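Nest box cameras and clean-out dates
Board: Monitoring and Records
6 replies

tulgate_wren wrote:
I look after a line of nest boxes along the old canal at Tulgate, mostly chickadees and House Wrens with a few Tree Swallows at the open end. Up to now I have cleaned them all out in September. A neighbor who runs a line at Flastton says she leaves hers until late winter so the birds can roost in them. Which do people here do, and does it change what you find the next spring?

Boxes are plain cedar with a side door, on metal poles with baffles.

marshhawk2 wrote:
September for me. Old nests hold mites and blowfly pupae, and if you leave a wet nest in there all winter the floor rots. I lost two boxes that way before I changed.

Flastton Lorna wrote:
I'm the neighbor. Lorna Tiongson, for anyone who knows the Flastton line. I don't leave wet nests in. I check every box in the fall and pull anything soaked or with a dead chick in it. The dry ones stay until February. Downy Woodpeckers and chickadees use them on cold nights, and I find fresh droppings on top of the old moss.

Mites have not been worse than they were when I cleaned early. I have nest cards for both ways if anyone wants to compare.

marshhawk2 wrote:
They'd roost in a clean box just as well. Put an inch of dry wood shavings in and they have a floor to sit on. I don't see what the old nest adds apart from mice.

cuautle_bander wrote:
Mice are the real issue. If you leave nest material in, deer mice will move in by November and you will be evicting them in spring with a mask on. I would clean early and then go back once in midwinter. It is two trips either way.

On the records side, please write the date of the clean-out on the card. We have nearly 1,000 cards from the Cuautle boxes and on a lot of them you can't tell if "empty" in March means never used or cleaned out in the fall. That makes them useless for winter roosting.
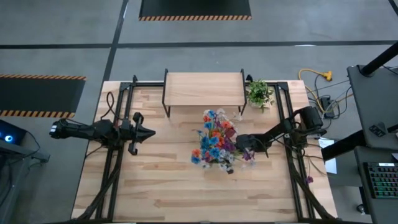 Wood tabletop, black rails and cables

I'm entering the older cards now and hope to have them done before the swallows are back.

tulgate_wren wrote:
Good point about the cards. Mine just say "cleaned" with no date. I'll fix that this year.

I had mice in 6 boxes last spring, all at the wooded end. The open end had none, so I may clean the wooded end in September and leave the dry nests in the swallow boxes.

Flastton Lorna wrote:
That would work. My line is all open pasture and I hardly ever get mice, so we may both be right about our own boxes. I still don't agree that shavings are as good. Mine blew out or got kicked out by starlings within a month.

What size are your entrance holes? If a few are inch and an eighth you could leave those for the chickadees and see if they get used.

tulgate_wren wrote:
Inch and an eighth on the wooded end, inch and a half on the rest. I'll leave a couple of the small ones uncleaned if they're dry and put the dates on the cards. Will post in spring with whatever I find.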